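Search this site Go
Last updated March

Walham Share House - room and laundry check, Kereama unit
Filled in by Tharushi Gamage, started 4pm. Comments go under each line, keep em short.

1. Smoke alarm, hallway. OK. Tested, loud.
2. Heater, 1 metre clear all round. OK. Airer had to be shifted first. Please leave it shifted.
3. Power boards. One overloaded behind the telly. Iason to swap.
4. Soft furniture. Beige seat fabric sound where I looked. Clothes being folded on it, fine by me, just not left there overnight next to the heater.
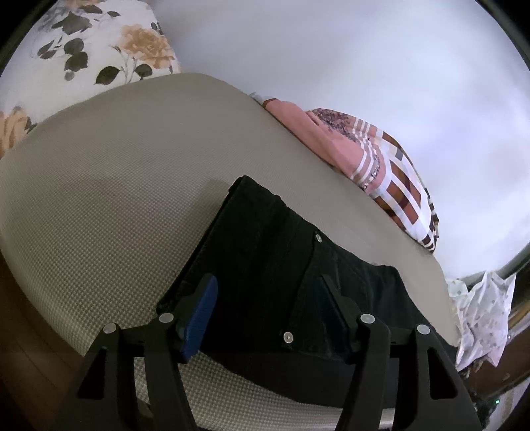
5. Exit path, lounge to back door. Fail. Shoes, again. 16 pairs is too many for one doormat. Rack on order from Lullance.
6. Dryer lint filter. OK now. Was thick as felt, cleaned while I was there.
7. Dryer vent hose. Kinked, needs a new clip. Don't run it past 70 minutes untill thats done.
8. Pockets and metal bits. Check before anything goes in the dryer. Jeans with studs or rivets go in inside out, buttons done up. Frayed hems: trim long threads, they wind round the drum.

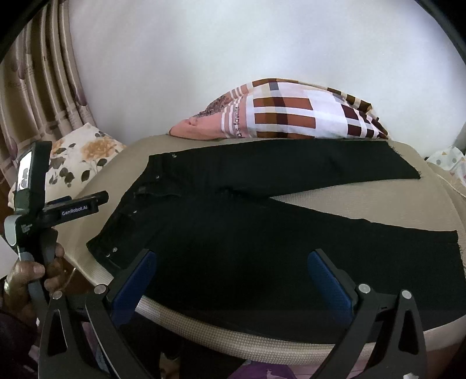
FOLDING AND STORAGE

9. Jeans and heavy blacks. Fold, stack low. Nothing on top of the wardrobe.
10. Cushions and pillows. Keep off the heater side. Check ones included.
11. Shelf fixings. Loose, left bracket. Iason Karamanlidis has the drill, booked.
12. Washing powder up high, lid on. OK.

Result: 6 to fix. Recheck once the vent clip turns up.

Contact: Clindora Housing, ext 141 | Back to top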